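Visita ao dia aberto do laboratório da Rostham

No passado mês de novembro tive oportunidade de participar no dia aberto que a Rostham organiza nas suas instalações de Gamari, dedicado este ano à manipulação robótica de pequenos objetos. Registo neste espaço as notas que tomei durante a manhã, na expectativa de que possam ser úteis a colegas do ensino profissional que ponderem inscrever turmas na próxima edição.
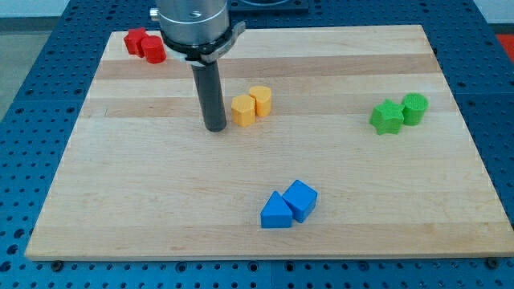
A receção dos participantes decorreu a partir das nove horas, no átrio do edifício principal. Segundo a organização, estavam inscritas 254 pessoas, distribuídas por grupos que seguiam percursos diferentes. Ao meu grupo, composto por 16 visitantes, coube iniciar a visita pela sala de demonstrações e terminar na oficina de montagem, ordem que me pareceu adequada, uma vez que as explicações técnicas da oficina se compreendem melhor depois de observado o equipamento em funcionamento.

A sala de demonstrações acolhe o projeto Nuchit, que a empresa desenvolve há dois anos. O objetivo enunciado é o de estudar de que modo um braço robótico pode executar instruções formuladas em linguagem corrente, do tipo "aproxime o cubo azul da estrela vermelha". Para esse efeito, utiliza-se um conjunto reduzido de peças de cor e forma bem distintas, colocadas sobre uma tábua de madeira clara: estrelas, cilindros, um coração, um pentágono, um triângulo e um cubo, em vermelho, amarelo, verde e azul. O braço não dispõe, nesta montagem, de garra. Trabalha com uma haste cilíndrica escura, apontada para baixo, com a qual empurra as peças.

A opção pela haste foi objeto de várias perguntas por parte dos visitantes. A equipa esclareceu que empurrar constitui uma tarefa mais exigente do que aparenta, dado que a peça roda, desliza e muda de direção consoante o ponto de contacto. Um cilindro de pé comporta-se de modo diferente de uma estrela, e uma aproximação ligeiramente descentrada obriga a corrigir o trajeto. Foi ainda referido que a ausência de garra simplifica a manutenção e permite prolongar as sessões de ensaio.

A demonstração propriamente dita teve a duração de meia hora. Os visitantes foram convidados a ditar instruções, primeiro simples e depois compostas. Juntar peças da mesma cor foi o pedido mais frequente. Uma das instruções propostas pelo nosso grupo, que pedia a formação de uma linha com peças de cores alternadas, exigiu três tentativas e ficou incompleta, facto que a equipa aproveitou para mostrar no monitor o registo dos movimentos e o ponto em que o sistema deixara de progredir. Considero que este foi o momento mais instrutivo da manhã.

No que respeita aos resultados, a empresa indicou que a versão atual conclui com êxito 94 em cada cem instruções simples, tendo sido realizados quase 400 ensaios na semana anterior à visita. Não foram facultados valores para as instruções compostas. Solicitei essa informação no período de debate e foi-me respondido que os dados se encontram em tratamento.

Seguiu-se a passagem pela oficina de montagem, onde se preparam as bancadas da linha Prakance, destinada a escolas e centros de formação. Foi apresentado o procedimento de fixação dos braços, bem como o modo de produção das peças de reposição. Apreciei a atenção concedida às regras de segurança, em particular à delimitação da zona de trabalho e à localização dos botões de paragem. Teria sido desejável dispor de mais tempo nesta secção, que foi percorrida com alguma pressa por atraso do grupo precedente.

Para os docentes interessados, deixo algumas indicações de ordem prática. A inscrição é gratuita, mas deve ser efetuada pela instituição de ensino. O estacionamento junto ao edifício é limitado e os autocarros devem utilizar o parque inferior. As sessões são adequadas a alunos do ensino secundário, sendo recomendável uma breve preparação prévia sobre noções de referencial e de trajetória. O guião entregue à entrada inclui exercícios que podem ser retomados em aula.

Conto publicar em breve uma segunda nota sobre esses exercícios, depois de os aplicar com a minha turma do segundo ano.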